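Garrafas, shakers e tampas órfãs: a arrumação de janeiro

Janeiro
Por Birdie Lindgren

Quem já abriu o armário de cima da minha cozinha sabe do que estou a falar. Abre-se a porta e cai uma garrafa, às vezes duas, e uma vez caiu-me uma em cheio no pé e andei a coxear até ao fim da semana. Durante anos fui juntando garrafas de água, shakers do ginásio, brindes de corridas, copos com tampa que já não fecham bem, e nunca deitei nada fora (a minha mãe também era assim, com os frascos de compota). Este mês decidi que chegava! Tirei tudo cá para fora e contei, que era a única maneira de ter coragem para escolher.

A conta final, para quem gosta destas coisas: 67 peças. Dessas, 41 tinham tampa e o resto eram corpos sem cabeça, se me perdoam a expressão. Havia ainda um saco de tampas soltas que prefiro não contar, porque experimentei todas em tudo e só seis serviram em alguma coisa. Foi uma tarde inteira a enroscar e desenroscar, com o rádio ligado e o chá a arrefecer.

Comecei pelas que mais uso, ou que julgava que mais usava. Pus as garrafas aos pares para comparar alturas, porque a prateleira de baixo é baixinha e as mais altas só lá cabem deitadas – e deitadas acabam sempre por rolar para o fundo. Se estão a pensar fazer o mesmo em casa, façam-no numa mesa grande e com boa luz. No chão da despensa, que foi a minha primeira ideia, não se vê nada e ficam-se com os joelhos num estado lamentável.
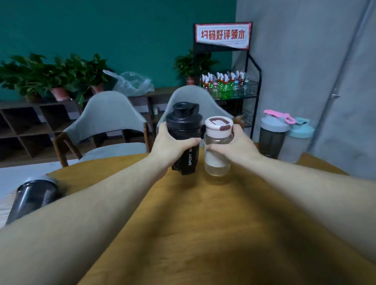
O shaker preto ao lado da garrafinha transparente, que é mais baixa e mais larga. Gosto muito da argola castanha-avermelhada da tampa.

O preto é um resistente. Tem aquele bico que levanta na tampa e é o que levo sempre para a piscina, porque se abre com uma mão só. Ficou logo no monte do sim, sem discussão. A transparente deu-me mais que pensar. Leva pouco, a bem dizer, e para uma caminhada a sério não chega, mas tem uma argola tão jeitosa para pendurar no dedo quando já vou com as chaves, o telemóvel e o saco do pão! Ficou também. Tamanho de carteira, digo eu, e há dias em que não preciso de mais.

As de argola, em geral, ganharam às outras todas. Há uma com a argola cor-de-rosa, num shaker cinzento fumado, que o Reginald Zamora jura que é dele e que eu juro que é minha. Andamos nisto desde o verão passado. Ele diz que a deixou cá depois de um almoço, eu digo que a comprei numa feira, e nenhum dos dois tem fatura. Para já fica na minha prateleira, e se ele estiver a ler isto pode vir buscá-la com um bolo na mão (de laranja, por favor).

O monte do não custou mais. Uma garrafa térmica da Fimport que perdeu a borracha e pingava para dentro da mochila. Quatro copos de plástico da Zarard, todos iguais, todos riscados, que vieram num cabaz da empresa onde trabalhei. Procurei a borracha de substituição da térmica em três lojas e não há, o modelo já saiu de venda. Os copos foram para o jardim, para fazer sementeiras, e já lá têm manjericão.

O que sobrou em bom estado lavei com água quente e bicarbonato, uma noite inteira de molho, as tampas à parte numa taça. Os bicos esfreguei com uma escovinha fina daquelas de limpar palhinhas, e o que saiu lá de dentro não vou contar aqui. Depois, tudo a secar de boca para baixo em cima de um pano, e só no dia seguinte é que fechei. Guardo agora as garrafas abertas e as tampas numa caixa ao lado – cheiram muito melhor assim, experimentem!

Dei uma boa parte à loja solidária da minha rua e o armário fecha pela primeira vez desde que me mudei. Ainda tenho o saco das tampas soltas em cima do frigorífico. Se alguém desse lado tiver uma Skiletport de boca larga sem tampa, das azuis antigas, escreva-me nos comentários, que acho que tenho aqui a que lhe falta. Para a próxima fotografo as caixas de plástico, que estão na gaveta debaixo do forno e são um caso bem pior.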